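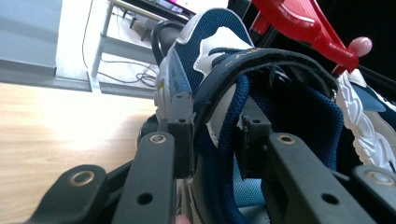

Shoe-sorting project: our hand-held gripper demos keep coming out useless. Is it the shoes or is it us?

Posted by Tilness

Second-year mechatronics, team of 6, one semester, and a topic we picked because it sounded easy. The brief is to teach an arm to take mixed shoes off a table and pair them up on a rack. We collect the demonstrations ourselves with a hand-held gripper, then train on those, then the arm is supposed to do the same thing while our supervisor nods.

The arm does not do the same thing. It approaches each shoe with great confidence, closes on whatever bit of fabric is nearest, and lifts the fabric. The shoe stays behind to think about it.

Things we've tried:

Slowing down. The demos got longer. Nothing else changed.

Only using runners. Success went up nicely and our supervisor asked what happened to the other shoes, so that was the end of that.

Grabbing across the body of the shoe with a finger on each side. Good on anything with a stiff sole. On soft uppers the fingers squash the whole thing into a new shape and the next frame looks like a different object.

The kids' sandals are the worst. They're small, they're shiny, and there's a strap exactly where you'd like to put a finger.
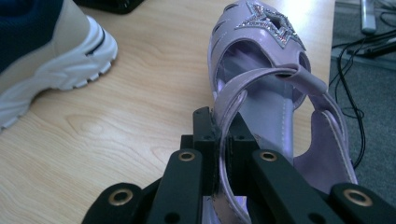
Half the team reckons the strap is a handle and we should use it. The other half reckons it's a trap. We've had this argument in two group meetings and once in the queue for coffee, and I'd like a third party to end it. We also can't agree on whether to chuck the bad demos or keep them in. Our interim report is due after the mid-semester break and at the moment it's mostly a literature review with a nice cover.

Saleo

Have you tried a suction cup? We used suction for the bottling line at work and it never dropped a thing.

Tilness

Those were bottles, though?

Saleo

Fair. Yes. Glass ones.

Štefánia Šťastný

I tutored a unit like this for a couple of years, so I've watched a lot of footwear fall on a lot of benches.

On the strap: it's a trap, but an instructive one. You can lift a light sandal by it. What you can't do is place it, as the shoe swings under the strap and arrives at the rack facing whichever way it likes. If your marking scheme only says "picked up", go for your life. Yours says "paired on a rack", so you need orientation, and for that you want one finger inside the shoe and one outside, gripping the heel wall. That works for sandals with a closed heel, runners and most school shoes. It does not work for thongs. Leave thongs out and say so in your scope section before someone brings a pair to the demo.

More important than where you grip is that all of you grip in the same spot. I'd bet good money that each of the six has a private technique. The model averages them and ends up aiming for a place none of you chose. Write the grasp down on one page with a sketch, stick it to the wall, and have two people do all the recording for a week. Everyone else can label, or work on the report, which sounds like it could use the company.

Bad demos: throw out the ones where the operator fumbled and gave up. Keep the ones where they missed, backed off and got it second go. Those are worth having, and most teams bin them out of embarrassment.

You didn't say how many demos you've got. If it's 11 per shoe, ignore everything above and go and record more.

Vemgate

We did socks in January. Up to 4,000 demos by the end and it still folded one in half and called it a pair. Heel grip is right for shoes, I think. Also vary where the shoe starts. Ours all began in the same corner because that's where the chair was.

Tilness

Heel grip it is. The strap faction has been informed and is taking it badly. We do in fact have six techniques, and mine was apparently the strangest. Sketch goes up on the wall tomorrow.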